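3.2 Equipment plan and cost items

The budget for the Drotent cell was prepared in December together with Carola Kröger from purchasing. We divided it into two parts: items which are bought once, and items which wear and must be ordered again. The conveyor belongs to the first part. The hands belong to both — the body is bought once, but we plan spare fingers for each year.

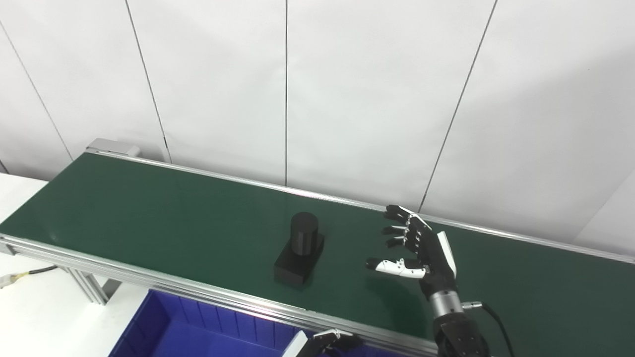 Figure 2. Work area at the belt, with the right hand near a black part and a blue bin in front of the conveyor.

3.3 Spare parts and delivery time

For one set of finger spares we calculated 770 euros, and the supplier Praltura gave a delivery time of 52 days. For this reason we propose to keep two sets in stock from the beginning. Cables were at first forgotten in the plan and were added later by Henrik Hellwig under the same cost item.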